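Two Weeks With the Fumico Hands

I've had a pair of Fumico hands bolted onto our arms since the start of June, and people keep emailing me to ask if they're worth the switch from plain two-finger grippers. Short answer: mostly yes, with some grumbling!

Quick background. We ran the Ikevon parallel grippers for ages and I still like them. They're tough, they're simple, and you can swap one in the time it takes to drink a coffee. But they pinch. Anything soft or floppy gets squashed or slides out sideways, and I was tired of picking my test objects to suit the gripper.

Setup

Mounting was easy. The wiring took me most of a Wednesday, partly my own fault (I had the left and right cables swapped and blamed the controller for an hour). Our Tronel controller found both hands once I'd updated it, and the calibration routine is nice and short. The manual has 9 pages on safety and hardly anything on finger limits, so expect to poke around in the menus.

Soft and bendy stuff

I like testing with household junk, so the table had a packet of tissues on top of a spiral notebook, a blue disc with a rope, and a curved strip of green plastic. Thin things like that strip are where I notice the extra fingers most. With the tissues I prefer hooking the fingers around one end over squeezing from the top, and it's so much kinder to the wrapper.
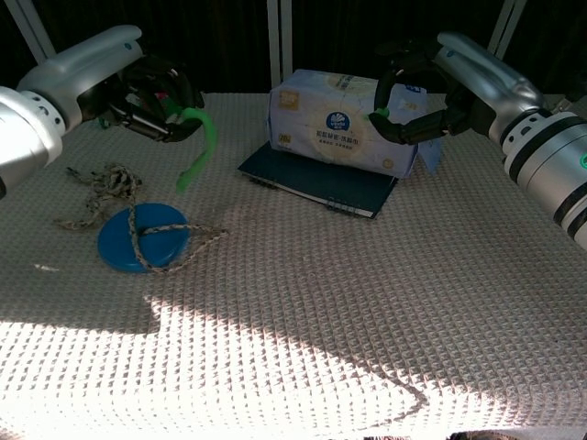
What bugs me

The rope! I'm still fighting with it. A loose coil on a textured cloth is hard to get a fingertip under, and our overhead camera gets confused whenever sunlight comes across the table. I can't pin that second one on Fumico, but do think about your windows before you buy anything.

The hands also get noisy if you leave them holding a pose for a long time, and the fingertip pads pick up lint like crazy. I wipe mine down every session. Spare pads come in packs of 3, and I'd order a pack with the hands.

Compared with the Mathebula

Trí Từ let me try his Mathebula hand for 2 days. It closes faster and feels stronger, but I found it jumpy on light objects and the software made me want to lie down. For heavy parts I'd pick his. For tabletop work I'm keeping the Fumico pair, and the old Ikevons are going in the drawer as backups.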